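Stovadell Handheld Demonstration Gripper: Review After Four Months of Daily Use

Reviewed by Edgardo Lacson
Category: Teaching tools for robot arms
Price paid: $850 for the gripper, camera not included

I run the small automation bench at Huanca, a shop that packs and assembles craft kits. We have two robot arms. For a long time we taught them by remote control, one person sitting at a desk with a pair of controllers while the arm moved on the other side of a safety fence. It worked, but it was slow and it was hard on the person doing it. In January we bought the Stovadell handheld gripper so that people could do the job by hand at a normal table and the arm could be trained from those recordings.

This review covers the gripper itself, the pads, the software that comes with it, and how it compares with the remote control setup we already had, a Reltden desk unit. I paid for both out of our own budget. Neither company knows I am writing this.

What you get

The box holds the gripper, a camera bracket, a calibration board, a spare pair of finger pads, two hex keys and a printed card with a web address on it. The full manual is a download. You supply your own camera, and the list of supported ones is short, so check it before you order. Ours was on the list and fit the bracket without any trouble.

Assembly took most of a morning. The bracket has four screws and two of the holes were tight. Calibration is done by holding the board still and moving the gripper slowly past it until the software says it has enough views. The first two tries failed because of glare from a ceiling light. We turned off that row of lights and the third try went through.

Using it

You squeeze a trigger to close the fingers and let go to open them. The pull is even all the way through. There is no motor in the hand unit, so what you feel in your finger is what the object is doing, and this is the main reason to buy a tool like this. With the Reltden unit you get a buzz in the handle when the arm touches something, and that is all you get. Soft parts were a real problem with it. People would close too far, see the part squash on the monitor, and back off too late.

Weight is acceptable for short sessions. I can work for forty minutes before my wrist wants a rest. Javiera Cáceres, who has recorded more than anyone else here, wears a wrist brace and goes longer, but she also switches hands between batches. The grip is shaped the same on both sides, so left-handed use is fine.

The hand position takes some learning. New people reach for things the way they would with their own fingers, which brings the tool in at angles our arm can't reach. The software marks these recordings as unusable after the fact. I would much prefer a warning beep while you are still moving. We lost most of the first week's work this way. Now we have new people watch the arm run a few jobs before they pick up the hand unit, and the reject rate has come down a lot.

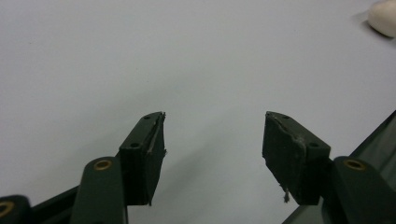 The finger pads are my biggest complaint, and anyone pricing this tool should count them as a running cost. They are shaped blocks that screw onto the ends of the fingers, and the outer material is soft enough to hold a smooth part without slipping. It does not last. The edges go first. They scuff to a lighter gray, then split and start to fray, as on the left finger, and after that come loose wisps like the one hanging from the right pad. Stovadell's manual says to change pads when grip is lost. I think that is too late. A frayed edge can catch on a light part and move it after you have let go, and that small extra movement ends up in the recording with everything else.

Changing them is easy at least. There are two screws per pad, reached from the top face, and the supplied hex key fits. Both pads take a few minutes. After a change you should run the short calibration again, since a new pad sits slightly fuller than an old one. Cường Đồng skipped this step once and the arm then closed a little short on every pick until we found out why. Replacement pads come only from Stovadell, in pairs, and our last order took three weeks. Keep a spare set in the drawer.

The rest of the mechanism has held up well. The finger links turn on brass bushings, and after four months ours have no side play that I can feel. I wipe them down on Fridays and have not needed to oil them. One frame screw worked loose in the second month. I put thread locker on it and it has stayed put.

Setting up the table

We record on a plain, pale tabletop. The manual recommends a surface with some pattern, because the tracking uses what the camera sees to work out where the hand is. I can confirm that a bare table gives worse tracking, especially when you get close and the camera has little else to look at. Our fix was to put printed sheets on the wall behind the table and a few at the back edge, and to start each recording from a little higher up. Tracking dropouts are now rare. I did not want to cover the work surface itself, as the arm's own station is plain too and I wanted the two to look alike.

Light matters as well. Strong light from one side puts hard shadows between the fingers, and the trained arm did worse on days that didn't match the recordings. Soft light from overhead has been the most reliable for us. If your arm works under mixed light, record under mixed light.

The software

It is usable and no better than that. Recordings copy over by cable. The viewer lets you trim the start and end, drop bad takes and tag each one by task. There is no way to tag several at once, which gets tiresome. Abenezer Tamiru wrote us a small script to do it, and I don't think a customer should have to.

Exporting works. The files opened in our training setup with one settings change, and the hand position and finger opening were both there and in step with each other. Support answered my two emails within a day. One answer solved the problem. The other told me to update the firmware, which I had already said I had done.

Results

Our test job was moving soft pieces from the table into a shallow tray. With the Reltden unit we recorded 200 demonstrations over nine working days. With the Stovadell we recorded another 200 in two and a half. The arm trained on the handheld set dropped fewer pieces and squashed far fewer. It was also faster, because a person working by hand doesn't stop and think between moves the way a person at a remote desk does.

Remote control still wins in one area. What you record with it is always something the arm can do, because the arm did it. For a job in a tight corner, or one where the elbow of the arm has to stay clear of a guard rail, I go back to the Reltden. We recorded 21 demonstrations that way for a shelf job in March and they were enough. If you already own a remote setup, don't sell it.

I also tried the handheld made by Stinddale at a supplier's open day. It is lighter and the trigger is nicer. The fingers open less widely, though, and some of our pieces would not have fit. Charalambos Andreadis at our sister shop uses one for small connectors and likes it.

Good points
Real feel in the trigger
Quick to record with, once people learn the angles
Bushings and links still tight after four months
Open file format

Bad points
Pads wear fast at the edges
Pads sold only by the maker, slow to arrive
No live warning for positions the arm can't reach
Tagging is one at a time

Who should buy it

Shops with an arm already running and a job that involves soft or uneven parts. You will need someone who is comfortable with calibration and file exports. If you are still choosing an arm, wait until you have it, because the reach limits have to be entered before you record anything worth keeping.

Rating: 4 out of 5. I took the point off for the pads. We have ordered a second unit and four pairs of pads to go with it.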